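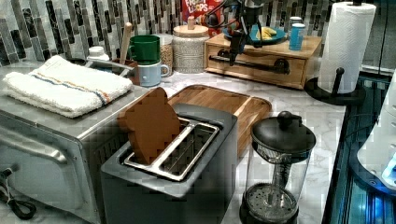
Unit 4: Comparing Grippers on a Kitchen Counter

Iltbridge Robotics Teaching Laboratory
Course handout, January session

Purpose. Students will compare the Gelten and Vương grippers on household objects and record how each handles rims, handles and rounded fruit. Both grippers are to be run from the Prallport controller with identical speed and force limits.

Camera views. Two viewpoints are required for every trial. The overhead view is used to judge the approach angle and the clearance at the tray rim. Cable slack at the wrist must be checked in this view prior to motion. 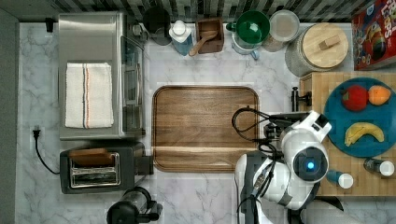 Figure 1. Overhead view, with the gripper extended toward the wooden tray.

Procedure. Each group completes 4 trials per object with each gripper. A trial ends when the object has been released or 3 grasp attempts have been made. Slips are recorded as failures, even where the object is later recovered.
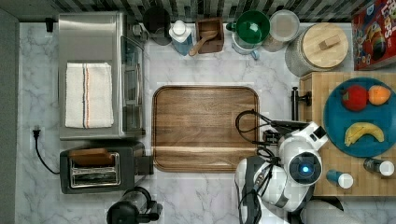

Figure 2. Overhead view. Fruit plate on the cutting board, right; toaster and toaster oven, left.

The side view is used to judge height, which the overhead view shows poorly. A slice standing in a toaster slot should be scored from the side only.

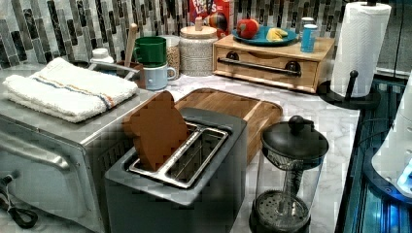

Scores from the two views are entered in separate columns and are not averaged. The sample data set contains 172 trials and may be used to check the scoring sheet before laboratory work begins. Groups should submit the completed sheet with a one-page comparison of the grippers. Reports that omit failed trials will be returned for correction.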